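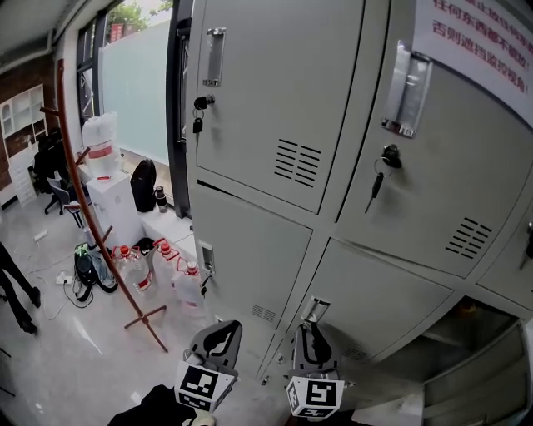
Lockers, keys and coats – please read before the holidays

Quick one from the front office as we're all running about. The lockers. Again.

First, the keys. Most of you leave them in the door when the locker isn't yours for the day, and that's exactly right, please carry on. A key hanging in the lock means free. No key means taken. If you lock up and go home with the key in your pocket then that locker is stuck until you're back, and in November we had 11 of them stuck at once. Eleven! Gion Stöckli spent most of a morning going through the spares tin and found six that fitted. The rest had to wait for their owners to come back from leave.

So – key back in the door when you go. Not on the windowsill, not in the mug by the kettle.

Second, the top of the lockers. Nothing goes up there. There's a notice taped up in red and it means what it says: no things of any sort, they block the view of the security camera. For those who don't read Chinese, now you know. That includes parcels, bike helmets, the cake tins from the Polley visit and whoever's yoga mat it was. It's gone to lost property, which is the bottom drawer in Gaëtan Tessier's room. Knock first.

Third, doors. If you've emptied your locker, push the door to. They're metal, they have corners, and the lower ones are at knee height for most of us. Two people have caught themselves this autumn, one badly enough to need a plaster and a sit down.

Coats. The wooden stand is for coats and scarves. It's good and solid but it does lean if everybody uses the same side, so spread them out a bit. Wet umbrellas go in the bucket by the outside door please. Bags on the window ledge are fine while you're in for the day, just not overnight, as the cleaners wipe it down first thing and they won't move anyones things.

Water. The supplier has changed from Luten to Adier, same size jugs, deliveries every other week. If you finish one, put the empty by the back stairs and write it on the sheet. Please don't try to lift a full one on your own. Ask. There is always somebody.

Clear-out. We're emptying all the lockers before the break so the locks can be oiled and the insides wiped. Take everything home. Shoes especially. Anything left gets bagged and labelled with the locker number and kept until March, then it goes to the charity shop. Food won't be kept, it'll be binned.

New locks. We did ask for a price on the sort with a code, no keys at all. Poulain came back with 2,410 for the lot, or 1,558 if we keep the old handles and do the fitting ourselves. Neither is in this year's budget. It'll go on the list for the spring meeting, so if you have strong feelings either way tell Gion, by email if you can as he's hardly at his desk just now.

Missing still: one spare key on a plain ring, a grey glove (left), and the good scissors. If you have teh scissors just put them back, no questions.

Next newsletter after the break. Stuff for it to Gaëtan please, short as you like.

December 2025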